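Support > Tickets > Label printing > Closed

Search tickets Enter keyword or ticket no. Go

Labels shift down after the first 12 pieces

Status: solved

Hello, we use the Pivix label printer with the Fudema stock program in our warehouse. Since the update in July each batch starts well, but after 12 labels the text moves lower, and by label 40 the barcode is cut in two. We print more than 2,000 labels in a month, so it is a serious problem for us.

What I have tried already:
- cleaned the sensor with a dry cloth
- new roll from Marchetti, same result
- calibration from the menu, two times
- other cable

The printer stands in the hall and the computer is in the office, connected by network.

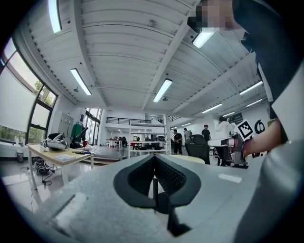
In the hall, under the white metal ceiling.

Reply from support, 09:40
Thank you for the clear report. Please open Fudema, go to Page setup and tell us the value in the field "Gap between labels". Please also measure the real gap on the roll.

Reply from customer, 11:15
The field says 2 mm. On the roll I measure 3 mm. I did not change this value myself, so I suppose the update has put it back. I have now written 3 mm and printed 29 labels. All are straight. After lunch I will print a full batch.

Reply from customer, 15:20
Full batch is good. You can close the ticket, thank you.

Related tickets
Pivix prints an empty label between jobs
Jindham scanner does not read small barcodes
Fudema: page setup is lost after update
Which Marchetti rolls fit my printer?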